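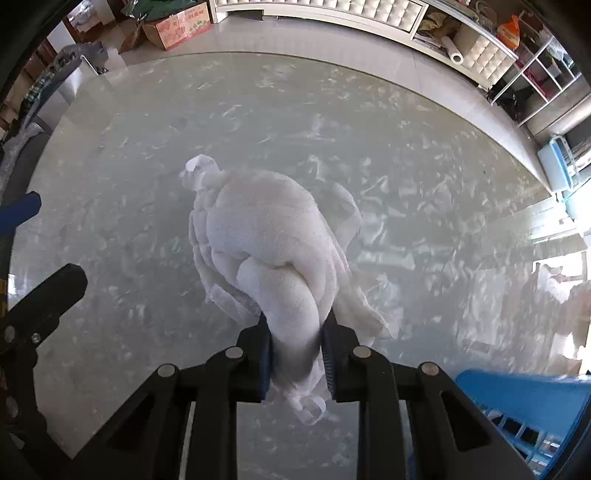

## Dokosberg powder store, a short thread

1/ The stone powder store at Dokosberg was finished before the town had a paved road. It was built to hold 200 barrels.

2/ The first garrison came over from Sarkel in October, 213 men on the muster roll. Most were farmhands and coopers. The oldest was a ropemaker aged 58.

3/ They stayed one winter. The company book lists 278 blankets received and 1,085 loads of firewood cut – more pages on wood than on drill.

4/ In spring the men were marched to Plallholm and the store was left with a sergeant and two gunners.

5/ The roof went in a storm years later. The walls and the vent slits on the north side are still there. Park by the chapel and take the lower path, the upper one is closed.

6/ Next thread will be on the Plallholm battery.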